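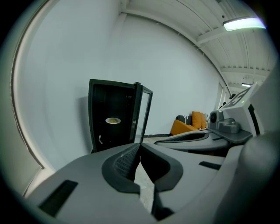
Departamento de Frenos – Pillai Competición

Pastillas de freno Danach para GT y turismos de circuito

Precio: 396 euros el juego delantero, IVA incluido
Fabricante: Parkel
Ficha revisada el 2 de octubre de 2024

Soy Parvathi Rajan y llevo los frenos en esta casa, así que si llamas para preguntar por las Danach lo más probable es que te toque hablar conmigo (y te aviso de que me enrollo). Las empezamos a montar en abril en nuestro propio turismo, el que corremos en las tandas de resistencia de Valtuvier, y me gustaron tanto que pedí a Parkel que nos dejara tenerlas en catálogo.

¿Qué tienen de bueno? Para mí, el tacto. Muerden pronto pero no de golpe, y puedes soltar pedal entrando en la curva sin que el coche se te descoloque. Con las que llevábamos antes yo frenaba siempre un pelín pronto en la horquilla por si acaso, y con estas me atreví a esperar desde la segunda salida. ¡Qué gusto! Eso sí, en frío hacen ruido, chillan como un tranvía por el pit lane, y si eso te molesta mucho mejor mira las de calle.

En cuanto a duración, el primer juego nos aguantó aproximadamente 1.909 kilómetros de circuito, contando dos carreras largas y tres días de pruebas. Nuestro coche es ligero. Si el tuyo pesa más o eres de los que frenan con el pie izquierdo y lo dejan apoyado, cuenta con menos.

El rodaje hay que hacerlo bien, por favor. Unas cuantas frenadas progresivas, sin llegar a parar el coche, luego otras más fuertes y después una vuelta tranquila para que enfríen antes de entrar a boxes. Nada de tirar del freno de mano al aparcar. Y con discos limpios: si vienes de otro compuesto, cámbialos o pásame una foto y lo vemos.
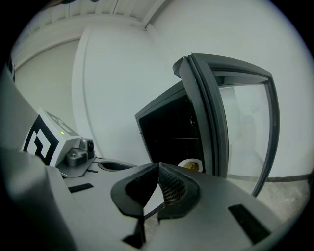
Pinza de mano gris, con los dedos casi juntos.

Qué viene en la caja: cuatro pastillas para el eje delantero, los pasadores y una hoja con el rodaje que he traducido yo misma, porque la original era infumable. Los sensores de desgaste van aparte. Para el eje trasero tenemos el mismo compuesto bajo pedido, aunque en un tracción delantera yo pondría algo más suave detrás – pregúntame antes de comprar.

Para pedirlas necesito marca y modelo de las pinzas del coche, y el grosor del disco. Si no lo sabes, mídelo con un calibre y no te fíes de lo que diga el anterior dueño.

Recogida en tienda o envío a toda la península. No admitimos devolución de juegos ya montados.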